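Gernthorpe Home Handling Trials
Set-up and Practice Guide

5. Working on soft seating (simulated rooms)

This section is for operators who prepare and run trials in the living room scene. Please read section 4 first, where the loading of the scene and the home position of the arm are explained. The rules of section 5 were written by Natalia Becerra and Anju Bansal after the trials in September, and they replace the two loose sheets which were used before.

A sofa is more difficult than a table. The cushions slope, the armrests stand higher than the seat, and the weave of the fabric makes small edges difficult to see in the camera views. For this reason the limits for table work in section 4 must not be copied to the sofa.

5.1 Before the first movement

1. Load the room and wait until all objects have stopped moving. An object on a cushion can continue to slide for a short time after loading.

2. Check in the room view that the arm stands upright on its pedestal and that no link passes through the pedestal, the sofa or the wall. If any link does, do not start. Reload the room.

3. Open the object list and compare it with what you see on the sofa. Include the objects which are not part of the task. Pillows and bags are also obstacles.

4. Write down every object that contains something, for example a bowl with food, and mark it as "keep upright" in the Bevis panel. The panel does not do this alone.

5. Set the travel height to 148 mm above the highest object on the seat or the armrests. Please measure from the object and not from the cushion.

6. Set the approach speed to 88 mm per second or lower. The same limit is valid for the retreat.

Note: If the object list is longer than the panel can show, scroll to the end before you confirm. The confirm button is active also when a part of the list is hidden. We have asked Varela to change this in the next version.

5.2 Approach to a flat object

Flat objects such as cards and papers are approached from above, with the gripper pointing down and the fingers open.

1. Bring the gripper over the object at travel height. Do not go down and sideways in one movement.

2. Turn the wrist so that the fingers will close across the narrow side of the object.

3. Go down slowly until the fingertips are near the fabric. Stop there and look at both views, the room view and the wrist view.

4. Check the distance to the neighbour objects. The wider part of the gripper, above the fingers, is what usually touches a bowl or a pillow first.

5. Continue only when the object lies between the fingers in both views.

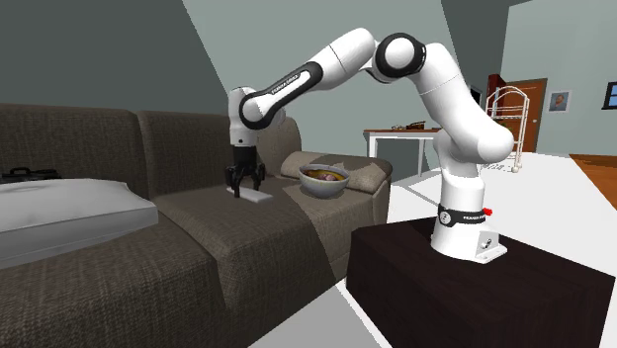
Issue 3, page 64

Over the middle cushion the gripper is low and open, with the flat white object under and between the fingers. The filled bowl on the armrest must be treated as a "keep upright" object during the whole approach, even though the task does not touch it. The large pillow on the other side must be in the object list too. When you have a layout of this type, choose the retreat path straight up first, and only then away from the bowl.

CAUTION: Never use the fingertips to push a flat object against a cushion or a bowl so that it becomes easier to hold. The run may look successful, but it is recorded as a fault under rule 5.5.

CAUTION: Do not correct a bad approach with the elbow. Return to travel height and begin again from step 1.

Note: The shadow of the gripper on the cushion is useful for a first estimate of height, but it is no measurement. With a different lamp setting the shadow will lie in a different place. Use the height value in the panel.

5.3 Holding and checking

A pick is not complete when the fingers close. It is complete when the hold has been checked and the operator has entered the result.

1. Close the fingers until the panel shows contact on both sides. If there is contact on one side only, open again and correct the position.

2. Lift a small distance and stop. Wait until the value for finger position is steady.

3. Look at the wrist view. The object should be held from both sides and should not be turning between the fingers.

4. Look behind the object for anything you can hit on the way. A tall object hides a large part of the wrist view - this is the most common reason for collisions in our record. Use the room view for the hidden part.

5. Enter "hold good", "hold doubtful" or "no hold". When you hesitate between two entries, take the lower one.

6. Raise the object to travel height. For a tall object, add its full length below the fingers, if any part is hanging there.

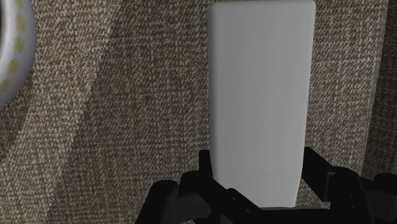
Fig. 5-2. Pale block between the two fingers, seen close. Part of a dish with a dotted rim at upper left.

With a plain block it is difficult to see a small rotation, as there are no markings on the surface. Compare the edges of the block with the edges of the fingers instead. If an edge has changed its angle between two checks, the entry is "hold doubtful", also when the block does not fall.

The dish in the corner of the view is an example of an object that is easily forgotten. It is well away from the block, but the path to the release point can pass over it. Add such an object to the "keep clear" list before you move.

CAUTION: Do not increase the grip force above the task value to save a doubtful hold. Put the object down and pick again. A stronger grip changes the conditions of the trial, and the result cannot be compared with the others.

5.4 Putting down on fabric

1. Choose a flat part of the cushion. Do not release on a seam, on a fold or on the slope near the front of the seat.

2. Lower the object until contact is shown, then stop.

3. Open the fingers slowly and equally. Do not move the wrist during opening.

4. Go straight up to travel height and wait until the object has stopped moving.

5. If the object tips over after the release, record it as it is. Setting it upright again is a new trial with a new number.

5.5 What must be recorded as a fault

Any contact with an object that is not part of the task, also light contact.
Any pushing of an object against furniture.
Any change to the room after the run has started, for example moving a pillow by mouse.
Any release from above the contact height.
Any run where the wrist view or the room view was closed.

A run with a fault is kept. It must not be deleted and it must not be repeated under the same number. Run 259 was deleted by mistake and its place in the record stays open, please do not fill it.

5.6 Use of these rules with a physical arm

The limits in this section have been set for simulated rooms only. They do not replace a risk assessment, and they say nothing about persons near the arm. Before any task from this section is transferred to the hall at Fomstead, Eustaquio Bautista must approve the speed, the force and the work area in writing. The emergency stop procedure is in section 9.

Questions about the panel go to Natalia Varela. Corrections to this text go to Natalia Sandoval, with the issue and page number.

Continue with section 6, Cupboards and drawers.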